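Bench notes: the two-finger arm at Tallness

August 2021

The arm on the end bench at Tallness, a shared workshop behind a tyre depot, is on its second base and its third set of fingers. Its builder, a retired instrument fitter who asked to be left unnamed, started it at home in the spare room and moved it when the compressor next door to the bedroom became a point of dispute. He calls the project Tipoki and declines to say where the word came from.

"It picks things up and puts them down," he says. "I'd like it to do that without me standing over it."

The joints are driven by geared servos bought as a lot from Trimen, a surplus dealer. Two arrived with stripped output gears and were used for parts. The shoulder carries a counterspring taken from a desk lamp, which cut the holding current enough that the supply no longer trips. That supply is a bench unit dated 1984 on its rear plate, and it is the oldest part of the build by a wide margin.

Control runs on Mikix, a small motion program written by other members of the workshop. It takes a list of positions and fills in the moves between them. The builder has added a routine that closes the fingers in short steps and reads the motor current after each one. When the current rises past a set level, the routine stops and records the width.

"Before that it just closed," he says. "It had no idea whether it was holding a bolt or holding nothing."

The present fingers are dark, curved on the outside and nearly straight on the inner faces. Earlier versions were plain flat bars, and they flexed outwards at the tips under load, so that anything thin slid down towards the palm. Widening the base cured most of it. The camera sits at the wrist and looks along the fingers, and the work is done on a green cloth, which the colour-matching code can subtract without much trouble. A horseshoe magnet painted red and dark blue is one of the test pieces.
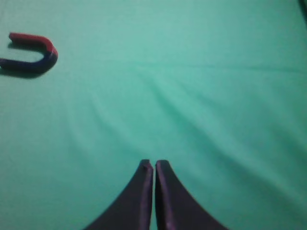 Mikix users at the other end of the workshop have asked more than once whether the cloth ought to be glued to a board, their argument being that a crease throws a faint shadow and the code may take the shadow for an edge. The builder has heard this and is not persuaded. He raised the threshold in July and says false edges fell from 13 in a run to two.

"If it only works on a perfectly flat sheet, it doesn't work," he says. "I'd sooner find that out now."

The magnet gives a different kind of difficulty. Painted in two colours, it was at first logged as two objects lying side by side, and the arm was sent to the middle of whichever half scored higher. The code now joins any patches that share a long enough border. A bend is also an awkward thing to grip, and the routine prefers an arm of the U, taken across its width.

There is still backlash at the elbow, nearly 11 millimetres when measured at the fingertips with the arm at full reach. He corrects for it by always approaching a target from the same side, a habit carried over from setting dial gauges. A proper fix would mean a new gearbox, and he has not priced one.

Next on the list is a cable guide for the wrist, where the camera lead rubs against the bracket on every turn. He has wrapped it in tape for the time being.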